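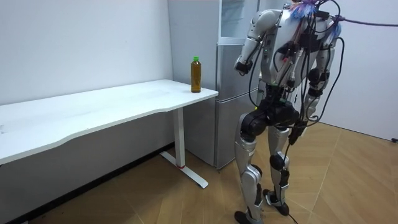 Ground-floor kitchen at Wekel House back in service

Sunday, February 18, 2018

The small kitchen on the ground floor of Wekel House is open again after a refit that covered the electrical supply, the flooring, the refrigerator and the table. Work started in January and was signed off on Friday. Tenants on all floors may use the room from tomorrow morning.

The old refrigerator had been out of order for most of the winter. Its compressor cycled continuously and the fresh food compartment would not hold below 50 degrees Fahrenheit, well over the limit set in the building's food storage rules. Two repairs were attempted. After the second, the building office ordered a replacement through Prustari, which also holds the maintenance contract for the appliances on the upper floors.

The replacement is silver and stands on a dedicated circuit. The previous unit shared a circuit with the kettle outlets, and the breaker tripped whenever both were under load. The shared circuit now feeds the kettle outlets only. The refrigerator has been set to 37 degrees, and the setting is locked at the control panel. Anyone who finds the temperature out of range should report it to the building office and leave the panel alone.

The new table is white, with a long rectangular top and a slight curve along the front edge. It comes from the Kemppainen range and replaces the two square tables that were pushed together in the old layout. The joint between those tables collected crumbs and liquid and was listed as a cleaning fault in three inspections in a row. A single top removes the joint.

"The table was the part that took longest to agree on," said Rizal Teoh, facilities manager at Wekel House. "The longer version would have brought the edge too close to the refrigerator door. We measured the door at full swing and took the next size down."

The top can be wiped with a damp cloth and ordinary dish soap. Scouring pads and bleach-based sprays will dull the finish and are not to be used on it. Hot pans go on a mat. Mats are kept in the drawer with the dish towels.

The flooring contractor, Clondel, lifted the old covering in the first week and found damp along one wall. The source was a worn seal on a supply pipe. The seal was replaced, and the subfloor was left to dry for 11 days before the new covering went down. This accounts for most of the delay against the original schedule, which had the room reopening at the end of January. The cost of the pipe repair was met from the building's reserve and will not appear on tenants' service charges.

Storage rules have been revised along with the refit. The main points are as follows.

Food left in the refrigerator must be labeled with a name, a suite number and the date it was put in.

Unlabeled food is removed on Fridays at 4 p.m. Labeled food is removed after 7 days.

The top shelf is reserved for milk and shared items. Raw meat and fish go on the bottom shelf in a closed container.

Catering trays for meetings may be stored overnight only if the building office has been told by noon on the day.

The table can be booked for 13 weeks ahead under the same system used for the second-floor meeting room. Bookings cover the table only. Other tenants keep access to the refrigerator and the kettle outlets while a booking is in progress. Bookings made before the closure have been carried over, and the people who made them should check that the new start times are correct, as the cleaning slot has moved from midday to 2:30 p.m.

Sutrisno Tjoa, who supervised the electrical work, said that one item remains open. The isolator for the refrigerator circuit has a temporary label and will get a permanent engraved plate when the panel is next serviced. The circuit itself has passed its test and the certificate is on file at the building office.

The temporary refrigerator in the second-floor corridor will be switched off on Tuesday at 10 a.m. and taken away the same day. Tenants should move their food before then. Anything still inside at that time will be thrown out, including containers. The corridor outlet will go back to its normal use for the cleaning equipment.

The third-floor kitchen is next on the list. A survey of the pipework there has been ordered, and dates will be posted on the notice board by the elevators when the results are in. No changes to the table or the appliances on that floor have been decided. Comments on the ground-floor layout can be left at the building office until the end of the month.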